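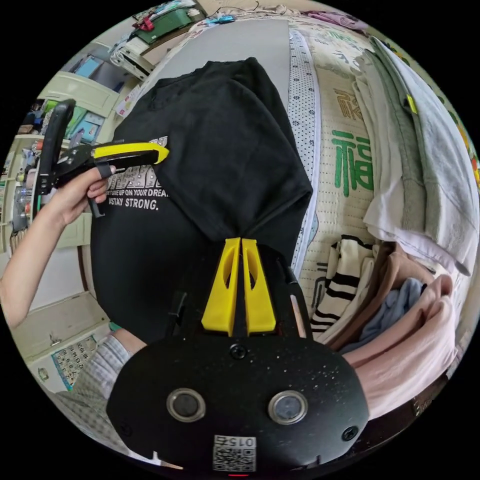
The Long Life of the Slogan T-Shirt

My sister keeps a drawer that will not close. It has been that way since she moved into the house on the corner, and every time I visit and sleep in that back bedroom I end up pulling it open and going through it like an old photo album. Fun runs, family reunions, a bank that gave away shirts with every new account, a pep talk or two in big white letters. She wears maybe five of them. The rest she would defend with her life.

I've been thinking about that drawer all spring, ever since our street held its big yard sale one Saturday in May and I spent the morning behind a folding table with a cash box and a thermos of coffee. I had priced the T-shirts at 2 dollars apiece, which I thought was more than fair. The plain ones sat there until lunch. The ones with something written on them were gone by ten, and people didn't just buy them, they read them out loud! A man in gardening boots held up a shirt from a chili cook-off and told me the whole story of a different chili cook-off. Two teenagers split the cost of one that said WORLD'S OKAYEST BOWLER and argued over who got it first.

So what is it about a few words across the chest? I asked just about everyone I know, and then I drove out to Hundilo, a little print shop two towns over that has been putting words on shirts for 27 years. It shares a building with a shoe repair place and smells like warm ink and toast (there is a toaster, and it's in constant use). The owner started out doing softball teams and church picnics, and that is still most of the business. But she told me the orders she likes best are the ones with a message, the hang-in-there kind, which tend to come from families. Somebody is starting chemo, or going back to school at fifty, or shipping out, and a cousin calls up wanting a dozen in assorted sizes by Friday.

She has opinions about lettering, as you might imagine. Short lines, thick letters, nothing fancy below the collarbone. People want to cram in a whole paragraph and she talks them down to a handful of words. White on black is still her best seller by a mile, and she says customers worry it will look gloomy right up until they see it finished.

The trouble with a beloved shirt is that you wear it, and wearing it means washing it, and washing is hard on print. I had been doing mine wrong for most of my adult life, tossing everything in hot with the towels. The advice at Hundilo was simple enough that I've stuck to it: turn the shirt inside out, run it cold, hang it up somewhere out of the sun. If you must use a dryer, keep it low and pull the shirt out while it's still a touch damp.

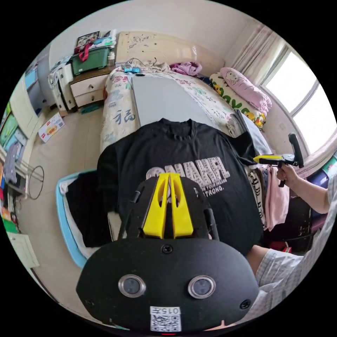 Ironing is where most of the heartbreak happens. A hot iron straight onto the letters can lift them or smear them, and there's no getting them back. Press from the wrong side, or lay a thin dish towel over the front and keep the iron moving. My mother ironed everything, pillowcases included, and I can still hear the thump of the iron coming down, but even she would not touch my brother's band shirts.

Then there's the question of what to do when a shirt is truly finished, when the neck has gone to ruffles and you can read the newspaper through the back. My neighbor cuts hers into squares and sends them off to Mekau, a quilting circle that meets in the library basement and charges 100 dollars for a lap-size quilt. The wait is long and they will not be hurried. I went to see one being put together and stood there far longer than I meant to, reading somebody else's summers one square at a time: swim league, marching band, a lake I'd never heard of.

I came home and called my sister to tell her she ought to do the same with that drawer. She said absolutely not, nobody was taking scissors to anything, and did I still have her blue one from the county fair?

I do. I'm wearing it now, and the pie on the front is just barely holding on.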